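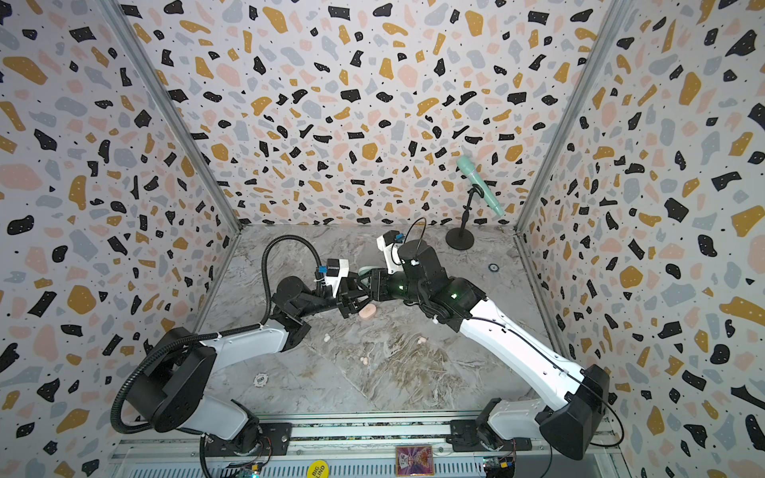 motitas_mostaza
Que el terrazo en tres paredes marea y que lo rasque antes de que agarre la cola, eso me soltaron en otro foro cuando conté lo que tenía montado, y desde entonces no dejo de darle vueltas. Os pongo en situación: papel de motas (negro, mostaza, rosita y gris sobre fondo claro) en el fondo y en los dos lados, perfiles de aluminio en las esquinas y suelo efecto mármol gris con vetas marrones. A mí el papel me encanta, ¡me alegra la vista! Lo que me tiene loca es el suelo. ¿Son demasiados dibujos juntos? ¿Lo cambio por uno liso o me aguanto?

Y ya que estoy, otra cosa: ¿con qué limpiáis el papel cuando se salpica de jabón? El mío es de Dramercombe, de los vinílicos, y en la etiqueta solo pone "lavable", que es como no poner nada.

romo_y_cincel
Yo lo quitaría. Demasiado todo.

pasillo_largo
Pues yo no quitaría nada, mira. Tengo terrazo en el baño pequeño desde noviembre y con el suelo me pasó igual que a ti: la primera semana horror, la segunda ya ni lo veía. El truco (bueno, a mí me lo parece) es que los grises se parezcan. Si el gris de las motas y el del suelo van de la mano, el ojo lo junta y descansa. Lo que sí pelea es un suelo amarillento con un papel de fondo frío, eso ya te digo que no hay quien lo arregle. 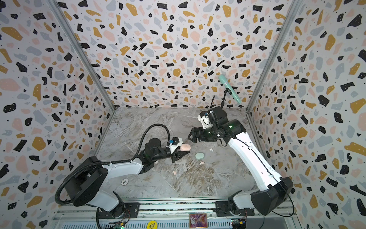

Con los accesorios ve a lo fácil y coge colores que ya estén en el papel. El rosa del jabón, por ejemplo, con las motas rosas queda redondo y no te gastas nada. Yo me compré una jabonera mostaza en Tremby por 9 euros, tan contenta, y luego la toalla me salió de otro mostaza y parecían de casas distintas, así que lleva siempre un recorte del papel en el bolso.

Para limpiar: bayeta de microfibra bien escurrida, agua templada y una gota de lavavajillas. Pasas, aclaras con otra bayeta y secas. Nada de estropajo, ni del lado suave, que a mí me dejó una calva mate al lado del grifo y ahí sigue. Las juntas entre tiras, de arriba abajo y casi sin mojar. Y la pastilla, si puedes, en una jabonera con rejilla, porque apoyada directamente en el suelo o en la encimera deja un cerco pegajoso que luego cuesta un rato.

motitas_mostaza
¡Gracias! He puesto un recorte del papel sobre el suelo y los grises casi casan. El suelo se queda, por lo menos hasta que encuentre la jabonera. Tienen 2 de rejilla en Tremby y no sé si blanca o rosa.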